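Using your Nornell on hard floors

1. Click the flat head onto the wand and lay it flat on the tiles. I work along the grout lines, both hands on the handle.

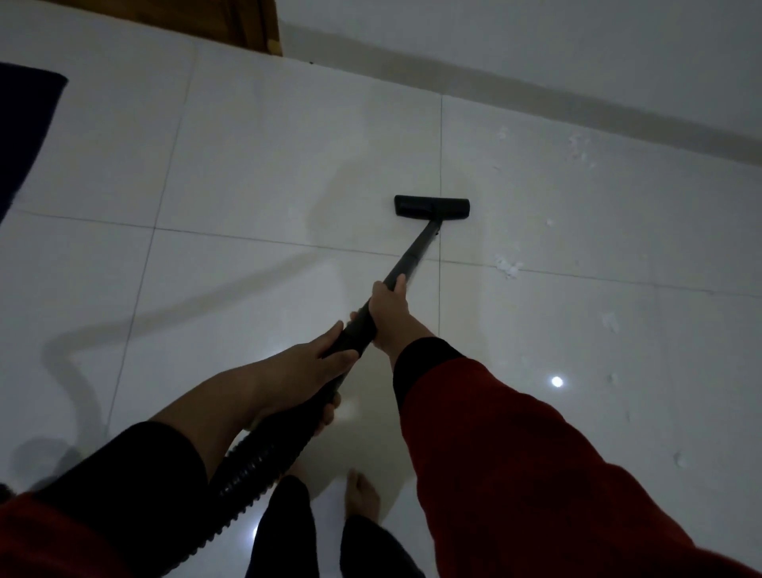 Flat head on white tiles, hose kept to one side.

2. Check the hose is pushed right into its connector. Don't tug it by the middle - mine came loose that way!

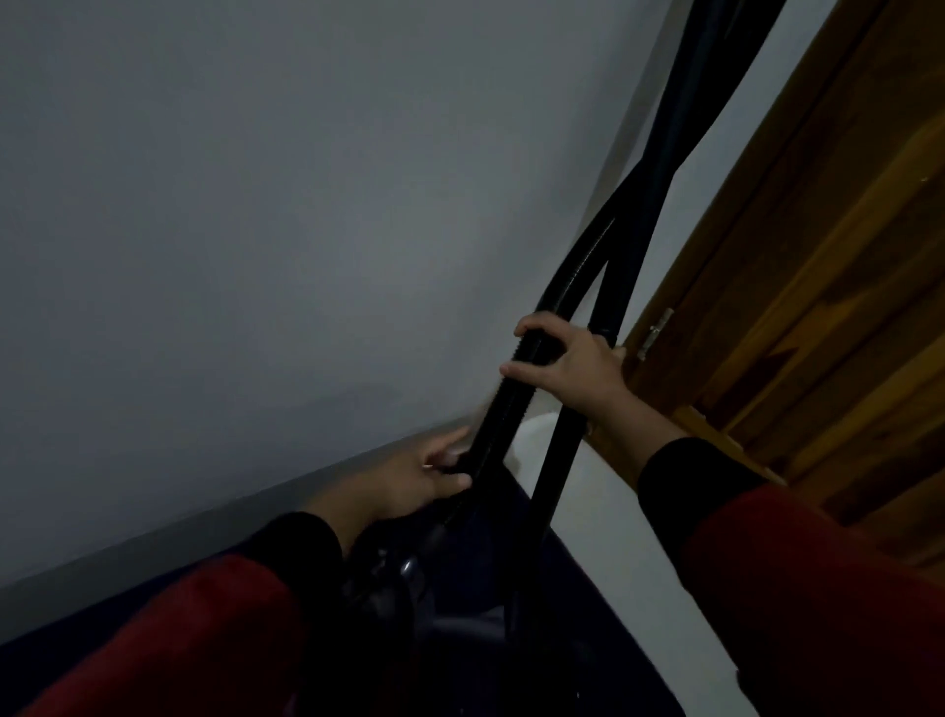
3. Now do the edges, slowly.

Caution: keep the cable off the tiles you're about to clean.
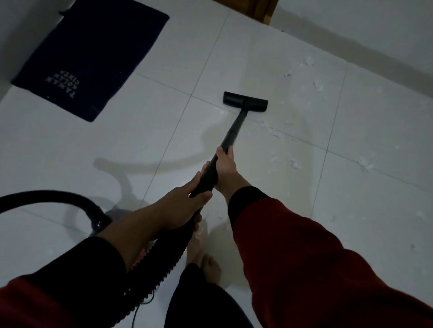
4. Switch off and empty the canister.

21 shares | 2 comments

Amos Escobedo: Does the Bellamy head fit too?
Skotarico: Mine does, bit stiff though.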